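Box station notebook, Rerkow packing room
13 June 2022

Back on folding boxes with the two arms, and I'm still a bit in love with this job! Ridamitz wants 2,000 a week out of us by December, which by hand means Esperanza and me with sore thumbs again.
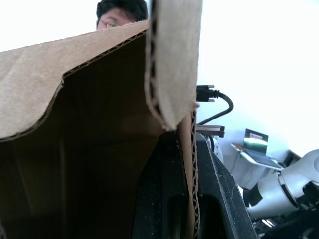
Close up at the box mouth. Torn flap edge, fluting showing.

Torn edges bother me more than speed does. Remedios Calvo says to bin them before they reach the table (fine, but who does the binning? us, probably).

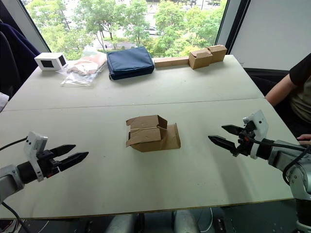
Half-folded box between the grippers, spares by the window.

So the job is turning into sitting and watching, and Esperanza Moya hates it. She'd sooner fold 90 herself than sit next to a machine for 20 minutes. I like it, my wrists like it too.
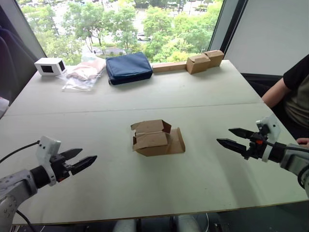

1 min read

Asked Remedios if watching counts as packing on the time sheet. She's checking. If it goes down as "idle" I'm going to make a fuss, and I've told her so! 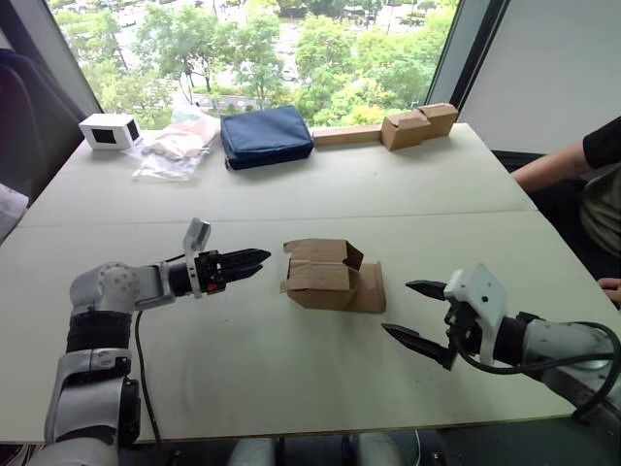
Also want a say in who gets trained next. Night crew haven't been asked at all. Bring it up with Remedios, and order more flats.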